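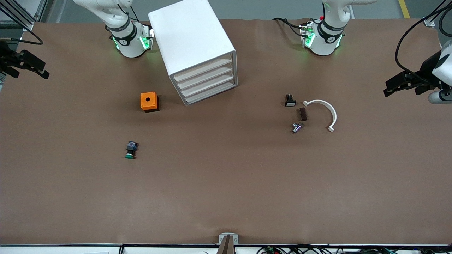
I have been wanting to write up my fabric-and-paper birthday garland for ages, and I'm so glad I finally am! It's the kind of project you can finish in an afternoon, it uses up all those scraps you've been saving, and it looks sweet hanging over a cake table. Before you cut anything, cover your table. I like smooth brown paper over the whole top, with small bits and pieces spread out across it where you can see them. Glue drips and chalk marks don't matter one bit, and a pale button shows up on brown paper right away (mine always vanish on my floral oilcloth). Tape the corners down underneath so the paper doesn't creep.

What you'll need

Cotton scraps, at least 5 inches square
Cardstock or old book pages
A glue stick and some fabric glue
Sewing machine and thread in a color that shows
Twill tape or bias tape, 9 feet
Buttons, lace ends, ribbon, whatever is in the jar
Pinking shears if you have them

My fabrics this time are mostly from the Wanberg scrap bag I've been working through since December, plus one old pillowcase. The little green vine print is called Plikevine and I am down to my last piece of it. I'm rationing!

Step 1: Make a template

Draw a triangle 5 inches across the top and 7 inches down to the point. Cut it from a cereal box. If you want a softer look, round off the point by tracing a spool. You'll need 9 flags for the length of tape above, with a tail at each end for tying.

Step 2: Cut the fabric and the paper

Trace the template onto the back of your fabric and cut with pinking shears. Then trace it again onto cardstock and cut that one a hair smaller all the way around, so a little edge of zigzag fabric peeks out. I love that edge. Iron the fabric first, please. I skipped it on my first garland and every flag had a crease right through the middle.

Step 3: Stick and stitch

Run the glue stick over the cardstock, press it onto the wrong side of the fabric, and let it sit a few minutes. Then sew around all three sides, a quarter inch in from the edge of the paper. Use a long stitch! Short stitches punch the holes so close together that the cardstock tears along the line like a coupon. Put in an old needle too, and save the good one for your real sewing. 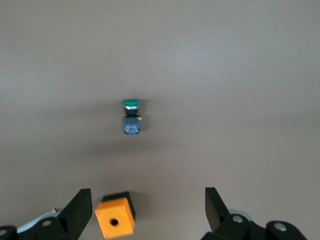

If your machine skips on the corners, stop with the needle down, lift the foot, turn the flag, and start again slowly. I do the first two stitches by hand-turning the wheel. It takes a bit longer but the points come out so much nicer.

Step 4: Decorate

Now the fun part. Lay all the flags out in order before you glue a single thing, and move them around until you like how the colors go. I put letters on every other flag and buttons on the rest. For the letters I used the Lowther alphabet stamps I've had forever, stamped on book pages and cut into little circles. A dab of fabric glue holds lace and ribbon fine, but sew the buttons on, especially if there are small children around who like to pull at things.

Step 5: Put it on the tape

Fold the tape in half lengthwise and press it. Leave 18 inches free at the start, then tuck the top of each flag into the fold with a finger's width between them. Clips work better than pins here (pins leave holes in the cardstock). Sew along the open edge in one long run, right off the end of the last flag and down the tail.

Storing it

Fold the flags back and forth like a fan and slide the stack into a big envelope. Don't roll it, the paper remembers. Mine has been up and down for so many birthdays now and only one flag has needed a new button.

If you make one, leave a link in the comments or share it with the Flokudness swap group, I'd love to see your colors! Next time I'm going to try the same flags upside down with a row of pompom trim.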